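Joruvside gripper trials: readme

Hello! If you've landed in this folder, you probably want to know what the files are and whether you can trust them. Short version: mostly yes, with a couple of grumbles further down.

I started this when Vlastimil Vrabec and I couldn't agree on which gripper to keep on the arm. He liked the Roder, I liked the Semell, and we'd both been arguing from memory. So I put the two on the same arm, gave them the same wooden blocks to pick up and wrote everything down. It took far longer than I'd planned (doesn't it always?), but I'm really pleased with what came out.

What's in the folder

trials.csv has one row per attempt, 2062 rows in all. Of those, 545 are with the Roder and the rest are with the Semell. Yes, that's lopsided! The Roder went back to its owners in December, before I'd got through my list, so please compare rates and leave the totals alone.

notes.txt is my running diary. It's messy and has a fair bit of swearing in it, which I've left in.

stills/ holds one picture per block layout, all from the fixed camera.

controller/ has the settings for both grippers. Vlastimil Holub wrote the little script that loads them, and if it breaks he's the person to ask. I only know how to run it.

The columns

gripper: semell or roder, all lower case.
layout: which block arrangement was on the board. There are five.
speed: slow or normal. I gave up on fast after one afternoon.
result: held, dropped or missed. "Held" means it got to the drop point and was still in the fingers. A block that twisted on the way still counts as held, and Vrabec thinks I'm being soft there.
comment: whatever I felt like typing. Often blank.

How a trial goes

Set the blocks out to match the still for that layout, load the settings, send the arm to its start pose and let it go. I put the blocks back by eye, so expect a few millimetres of slop. I quite like that, to be fair, because a gripper that only works when everything is perfect is no use to me.

Single cubes are the easy bit. Both grippers did well on them and there's not much to choose between the two. The fun starts when a cube sits right up against something bigger and the fingers have to find their way in. The Semell has slimmer fingers and I think that shows in the numbers, but have a look for yourself and tell me if I'm kidding myself!

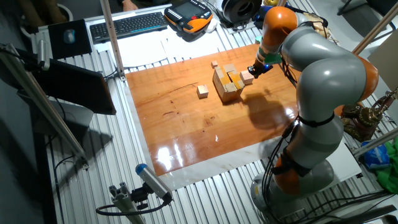 Gripper over the pinkish cube, with the taped block assembly right next to it.

Things to watch out for

The board is very shiny. Glare didn't matter for these trials, as the arm was going to taught positions, but if you want to find the blocks in the stills with your own code you'll need to deal with it. The arm throws a good dark shadow too. Bahrami tried a simple threshold on the stills and it picked up glare patches as blocks, so don't start there.

Some early rows have no speed filled in. I think they were all slow, but I can't swear to it, so I've left them empty.

Two rows have a result of "dropped" and a comment saying "my fault". I knocked the table. Bin them if you like.

Using it

Help yourself, and do drop me a line if you find a mistake. I'd love to add a third gripper if anyone has one going spare for a few weeks.

Last tidied 24/06/2026. The column names changed then, so older copies won't load with Holub's script.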